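Serness Foundation Opens 2026 Early Learning Grants to Family Child Care Homes

ZALCOMBE, February 16, 2026 – The Serness Foundation today announced that its Early Learning Grants will be open to licensed family child care homes for the first time. The program was previously limited to preschools and public libraries.

Providers may apply for up to $2,935 toward books, puzzles, sorting toys, child-size furniture and staff training. The foundation expects to make 94 awards in the coming year.

"Many of our youngest children spend their days in a neighbor's home, and the people who care for them have had very few places to turn for this kind of support," said Philomena Ó Dálaigh, executive director of the Serness Foundation.
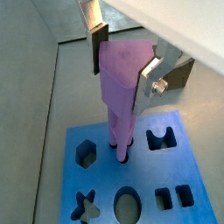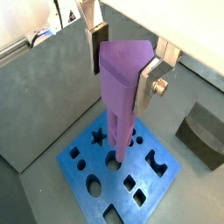

Applications open in March and will be reviewed in the order received. Applicants must hold a current license and have cared for at least two children under age five during the past six months. Homes in Zalcombe and Stedstead are eligible this year.

Hyun-seo Bae, director of grants, will lead an online information session for providers before the application period begins. Forms will be available in English and Spanish.

About the Serness Foundation
Established in 2000, the Serness Foundation supports early education and family literacy.

Media contact: Kieran Ó Flaithearta, Office of Communications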